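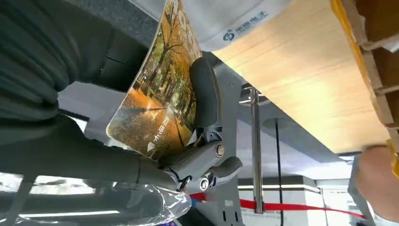 Reading time: 1 min

Plukosel printed cards, notes on the set

This folder lists 205 printed picture cards, sorted by what is on the front. Tươi Văn started the list and Emese Magyar finished it in May 2021. I have doubts about parts of it, so read on before you use the labels.

What counts as a card
A single glossy sheet with a photograph on it. The autumn park one, with the sunlit orange path and the white Chinese characters printed vertically near the bottom, is a fair sample of the scenery group. Wrappers and packaging were left out.

Labels
season - guessed from the leaves. Orange means autumn here, and I'm not convinced that holds for every tree.
place - park, street, water, other. "Other" has become a dumping ground.
text - yes or no. Nothing has been translated. Please don't add translations from memory.
finish - glossy or matte, judged by eye under one lamp. I would not lean on it.

Known problems
11 cards were entered twice. Ákos Fekete says the duplicates are gone - I found 3 more in June. The bend column is close to useless: a card curves when pinched and may lie flat again later, and the list doesn't say which state was recorded.

Changes
Send corrections to Aranka Hegedűs with the card number. "Looks wrong" with no number gets ignored.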